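Etberg publie son protocole d'entretien des pinces manuelles et de la cellule Varex

Communiqué de presse
Dimanche 22 septembre 2019

La société Etberg rend public le protocole de réglage et d'entretien appliqué à la cellule Varex, installée dans son atelier de Berhe. Le document couvre la cellule fixe et les pinces tenues à la main qui servent à préparer ses trajectoires de prise. Il remplace les consignes internes en vigueur depuis février et s'applique dès à présent à l'ensemble des équipes de maintenance.

La cellule Varex manipule des pièces de petite section, principalement des profilés et des barrettes métalliques, qu'elle saisit à plat avant de les présenter à un poste de contrôle. Depuis sa mise en service, elle a effectué 2 004 heures de fonctionnement. L'examen du registre d'intervention a montré que la majorité des arrêts avait pour origine un défaut d'alignement des doigts ou une fixation desserrée, et que la commande du robot n'était que rarement en cause.

« Nous disposions de bonnes pratiques, mais chacun avait les siennes, indique Domnica Dinu, directrice technique d'Etberg. Le protocole fixe un ordre de travail unique, des valeurs de serrage et une manière de consigner les écarts. Un technicien qui prend son poste le matin doit pouvoir reprendre une intervention commencée la veille sans avoir à interroger son collègue. »

La procédure débute par la mise hors énergie de la cellule et le nettoyage du plan de travail. Les doigts sont ensuite déposés, essuyés et examinés sur leurs faces internes et sur leurs arêtes. Une usure superficielle des arêtes est admise ; toute entaille sur une face de serrage entraîne le remplacement de la paire complète. Les vis sont changées à chaque dépose et reprises en deux passes.

Vient ensuite le contrôle du parallélisme, effectué mâchoires ouvertes puis fermées, sans pièce. L'opérateur approche la pince du plan clair, vérifie que les deux extrémités se présentent à la même hauteur et répète la manœuvre à proximité d'un élément métallique rainuré. Cette étape est réalisée avec la pince tenue à la main, dont la caméra embarquée restitue le point de vue que le robot aura pendant la prise.
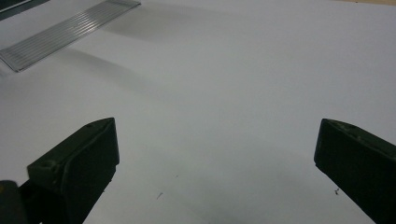

À quelle fréquence les doigts de la pince doivent-ils être contrôlés ?

Le contrôle visuel a lieu à chaque prise de poste, et le contrôle complet avec dépose toutes les 139 heures de fonctionnement, ou immédiatement après un choc, même en l'absence de défaut apparent.

Le protocole accorde également une place importante à l'éclairage du poste. Les essais conduits par Yi-an Jeon, ingénieure en vision industrielle, ont établi que l'ombre portée par la pince pouvait perturber la détection des bords lorsque la source lumineuse était trop rasante. Les luminaires doivent désormais être réglés avant l'étalonnage de la caméra — et jamais après —, faute de quoi celui-ci est à reprendre intégralement. L'objectif est nettoyé au chiffon sec ; l'emploi de solvant est proscrit.

Les résidus présents sur le plan font l'objet d'une consigne distincte. Fibres, poussières et copeaux sont retirés par aspiration. Le soufflage à l'air comprimé, autorisé par les anciennes consignes, est abandonné en raison du risque de projection vers les guidages.

La mise au point du protocole a été confiée à Rommel Abella, responsable de la maintenance du site de Berhe, avec le concours de Rhea Dagdag pour la rédaction des fiches et de Jericho Sison pour les essais. Au total, 1 293 cycles de prise ont été exécutés au cours de la phase de validation. Les anomalies relevées ont conduit à modifier l'ordre de remontage des doigts et à préciser la position de la butée gauche, jusqu'alors laissée à l'appréciation du technicien.

« La plupart des corrections tiennent à des détails de montage, souligne Rommel Abella. Une vis insuffisamment serrée ne se remarque pas au repos. Elle se manifeste en charge, souvent plusieurs heures plus tard, et l'on cherche alors la panne au mauvais endroit. »

Les fiches sont regroupées dans un classeur placé à l'entrée de la cellule et enregistrées dans Tondex, l'outil de suivi de maintenance de l'entreprise. Chaque intervention y est saisie avec le relevé de serrage, la référence des doigts montés et le visa de l'intervenant. Une formation de 10 heures, dispensée sur le poste, est obligatoire avant toute intervention autonome sur la pince.

Le protocole peut être obtenu sur demande auprès du service de la communication d'Etberg, site de Berhe.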